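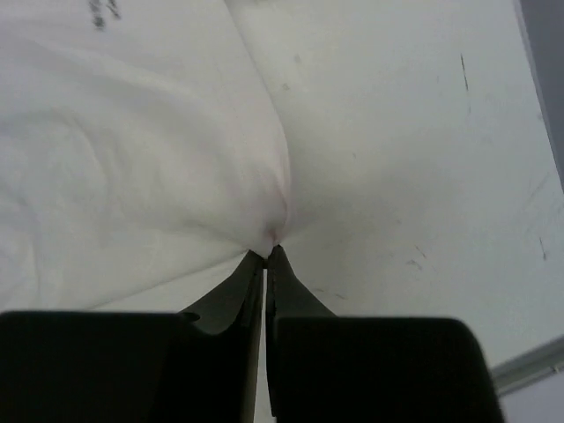

**Figure 4.** White cloth on a white tabletop.

### 3.2 What people keep, and what they say about keeping it

We had expected, going into the interviews, that the talk would be mostly about money. The households in our study had all moved to Drornport within the same stretch of years, most of them for work, and the literature on thrift among newly arrived families gave us every reason to think that old tablecloths and bed linens were held on to in order to save the price of new ones. A good many people did mention the price. But they mentioned it early and briefly, the way one mentions the weather, and then they went on to something else, often for the better part of an hour.

What they went on to was usually a person. A cloth had come from an aunt, or from a neighbor in the old building, or from a mother-in-law with whom relations had been difficult and who had nevertheless sent it along in the mail, ironed. Of the 107 interviews, 19 contained no mention of a giver or former owner at all, and we come back to those in Section 3.4, as they turned out to be some of the most interesting in the set. In the rest, the piece and the person could hardly be pulled apart. One woman in the Troncombe district, asked how old her best tablecloth was, answered by telling us how old her grandmother would have been.

We should say a word about the word "best." Nearly every household sorted its linens into 2 groups, though the names for them varied a great deal: good and everyday, Sunday and kitchen, company and ours. Hudec, in her earlier work on cupboards and storage, treated this division as a fairly fixed one, and we started from her scheme with gratitude. Our own material makes us want to loosen it a little. Pieces moved between the groups, and they moved in both directions. A stain that would not lift could send a good cloth down to the kitchen, as one would guess, but a kitchen cloth could also rise – most often after a death, when the plain thing that had been on the table every day was suddenly the thing the children wanted.

White linens were a case of their own. People spoke of them with more worry than of any colored or printed piece, and the worry was nearly always about washing. Štěpánka Hudec, who carried out the interviews in the northern half of the city, noticed that the question "How do you look after it?" drew short answers for everything except white cloth, where it brought out soaking times, the right kind of day for drying outdoors, and quite firm views on starch. Several people got up in the middle of the conversation to fetch a piece and show us a hem.

Ľubomír Krajčí has suggested that this care talk does some of the work that family stories do elsewhere, and we find ourselves leaning his way. The instructions were seldom the speaker's own. They were handed down along with the cloth, they were repeated in the giver's turns of phrase, and speakers who freely admitted that they no longer followed them could still recite them from start to finish.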